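Perception and planning check, bench 2, February
Filled in by me, comments by me, complaints also by me. Danilo Bautista gets the second signature once he's read it.

Before power or playback

1. Stop button tested from the planner screen and from the wall. OK
Comment: Both work, and the Tukirus log shows both. I'd still like the wall one to write its own event name so I don't have to guess which one I hit.

2. Config loaded matches the bench. OK, second try
Comment: It came up with the bench 4 file again! Same table height, different drawer poses, so it looks perfectly happy until you overlay it. Please read the file name out loud. I do, and I feel silly, and it works.

3. Camera calibration newer than the last finger swap. OK
Comment: Redone this morning. If you touch the mount, redo it, even if you only "snugged it up a little."

Perception

4. Table plane fit stable for 315 frames. OK
Comment: No jumps. Glossy patches on a pale top used to pull the plane up on the old Drekudero build, and I was ready to be annoyed, but the new filter held up fine.

5. Soft shadows not reported as obstacles. FAIL, then OK
Comment: One phantom blob on the first run, gone after I raised the minimum height. I left the new value in the shared settings – shout if it breaks your small-part work.

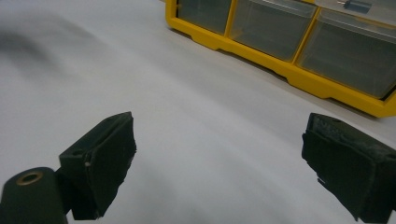 6. Clear drawers segmented as separate drawers. PARTIAL
Comment: The yellow dividers do most of the work, bless them. The see-through fronts are another story, and the depth map wants to look straight into the drawer and call the front open space. Planner must treat every drawer front as solid until this is fixed. I've set that flag by hand, so check it after any restart.

7. Finger mask covers the whole finger. FAIL
Comment: The mask is drawn from the clean CAD shape, and the fuzzy worn edges on our pads poke out past it. Grow the mask a bit or change the pads. I'd do both, but pads are on order from Reisinger.

Planning and control

8. Collision margin loaded, 13 mm at the drawers. OK

9. Speed cap holds when the planner drops a frame. OK
Comment: Pulled the network cable twice. It slowed down, then stopped, no drama.

10. Replay through Hanon gives the same path twice. NOT DONE
Comment: Ran out of time. Please don't tick this one for me.

Result: okay for slow runs with a person at the stop button. No unattended runs until 6, 7 and 10 are closed.

Second signature: D. Bautista, pending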